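Skistero Community Help > Equipment and Purchasing > Robot arms

How much should a small shop set aside for a first robot arm, past the price of the arm?

Posted by Tatiana Skála
Tags: budget, cobot, gripper, simulation, first purchase

We are a small outfit in Darnosside that packs display pieces and teaching models for museum shops and school suppliers. It's light stuff in odd shapes. Right now two people pick items off a table and set them in trays, and both of them would rather be doing something else.

My boss has a quote from a dealer called Hudec for one arm with a two-finger gripper. The quote is a single page. It gives a price for the arm, a price for the gripper, and a line that says "integration by customer." The salesman told us we would be running in 2 weeks. I have bought enough equipment to know what that kind of promise is worth, but I haven't bought this kind, so I can't say where the hole is.

What I need to know:

What costs show up after the arm is delivered?
Is the simulation software worth paying for, or is it a way to sell us a second thing?
Should we look at a used arm?

We have no engineer on staff. We do have a maintenance man who is good with conveyors and has wired a few control panels. Our floor is old concrete and not very flat. I have to turn in a number before the July budget meeting and I would like it to be one I don't have to go back and double.

14 people have this problem

Ľudovít Kováčik
Marked as helpful by the poster

Your instinct about the quote is right. "Integration by customer" means the dealer is selling you a box of parts and the job of making it work is yours. There is nothing crooked in that, but the page you were handed is a parts list and your boss is reading it like a project cost.

I went through this at a plant in Brirnitz and would split the budget into the arm and everything else. In our case everything else came to more than the arm did, and the arm was the only line that landed on its estimate.

Here is what I would make Hudec put in writing, or price yourself:

Mounting. The arm needs something stiff to stand on. On a floor like yours you will want a proper pedestal bolted down and leveled. A light stand will rock when the arm changes direction, and then your taught points are off and you'll spend a week blaming the software.
Tooling. One gripper is rarely the last gripper. Ask what spare fingers cost and how long they take to arrive.
Part presentation. How do the pieces get in front of the arm, and do they always land in the same spot? If they don't, you need a camera and someone who can set it up.
Safety. A risk assessment is owed on the whole cell. "Collaborative" on the brochure covers the arm. It doesn't cover a sharp part held in the gripper, and it doesn't cover your table.
Training. Send your maintenance man, and send a second person with him. If one leaves, you still have one.
Your own hours. Put them in at real wages. Everybody leaves this line blank and then wonders where the spring went.

On simulation I started out a doubter and I'm still most of one. The sales version is a glossy movie with the same box moving back and forth forever. Ask for a layout with your own kinds of shapes in it and the arm at its real mounting height. A satellite model with its panels stuck out to both sides, a deep round bowl and a ball-and-stick molecule will tell you more about a two-finger gripper than a hundred identical cartons. The bowl has to be taken by the rim or not at all. The molecule has gaps all through it, so you have to decide which ball or which rod to go for. The satellite is wide, and panels like that get knocked when the arm comes in for whatever is next to it.

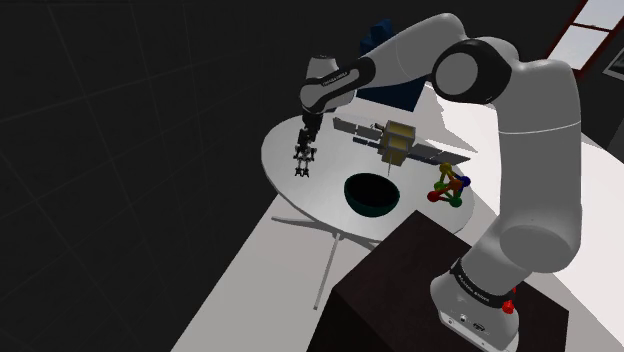

Do I have to buy the simulation software before I order the arm?

Most small buyers can wait. Ask the dealer to run the layout for you as part of the quote, or use a trial license for the few weeks you are comparing arms, and only pay for a full license if you expect to change the job often enough to need it. If a dealer wants full price for software before he has answered a reach question, I would take that as information about the dealer.

What a layout can settle is reach, mounting height, and whether the elbow is going to swing into something when the gripper goes for the far side of the table. Those are worth knowing before you drill holes in concrete. What it won't settle is grip. Friction, soft plastic, a part that flexes when squeezed, a rod that slides in its socket: I have never seen a simulation get those right without someone testing the real parts first and typing the numbers in. So mail the dealer a carton of your actual pieces, ugly ones included, and ask for video of the real gripper picking 20 of them in a row with no cuts. If he sends back an edited clip, ask again.

As for 2 weeks, ask him what is running at the end of it. An arm waving over a table can be done in an afternoon. A cell that packs trays through a whole shift with your people next to it took us most of a year, and we were not slow.

For the number you turn in, I would show your boss a low figure and a high figure and what would push you from one to the other. Part presentation will be the big one. If your pieces arrive mixed, go high.

Comment from Tatiana Skála
They arrive mixed. Very mixed. I asked Hudec about the test carton and he said they "usually do that after the order." I said we usually order after the test. Waiting to hear.

Comment from Ľudovít Kováčik
Good answer. Also ask who pays for the return trip if the payload turns out to be wrong once a camera and cable are hanging off the wrist. Those count against payload along with the gripper, and a surprising number of quotes leave them out.

packline_dan

Buy used. We got an arm at auction, fully loaded, and it's been fine. New ones are a ripoff and all the dealers mark them up. You can learn the programming from videos.

Comment from Tatiana Skála
What did you pay to get it running after the auction? And did it come with the controller and the pendant?

Comment from packline_dan
Controller yes, pendant no. Pendant was extra. And we had to replace a cable. And a battery thing. Still cheaper.

Comment from Ľudovít Kováčik
Cheaper than what, though? I'm not against used. But check that the maker will still sell you parts and a software key for that serial number, get the hours off the controller, and see it move under load before you bid. If you can't see it move, price it as scrap.

mrs_fennimore

I do the books for a shop that bought one of these, so mine is a money answer and I can't help with the technical side.

Be careful with payback math. The dealer's spreadsheet assumed the arm ran every hour we were open and that we would let somebody go the day it was switched on. Neither one happened. The person who used to do the job now loads the trays, clears jams and does inspection, which is useful work, but it isn't a saving and you can't write it down as one. When I redid the sheet with the real hours, payback went from something my owner liked to something he stopped bringing up.

Things that came through my office and were on nobody's plan: freight and a forklift rental, an electrician, an insurance question that took three calls, a yearly software renewal, and $900 for a set of gripper fingers after the first set chipped. None of it was huge by itself. I would ask for a contingency line and refuse to let anyone spend it on extras before the cell is running.

Also ask about the payment schedule. Ours was nearly all up front, which left us with very little to hold back when the installation dragged. Try to keep a real chunk of it until your own parts have run on your own floor for a full shift. Get the words "customer's parts" into the contract. Ours said "sample parts" and they brought their own.

Comment from Tatiana Skála
This is the answer I'm printing out for my boss. Did they agree to hold part of the payment on your next one?

Comment from mrs_fennimore
There hasn't been a next one.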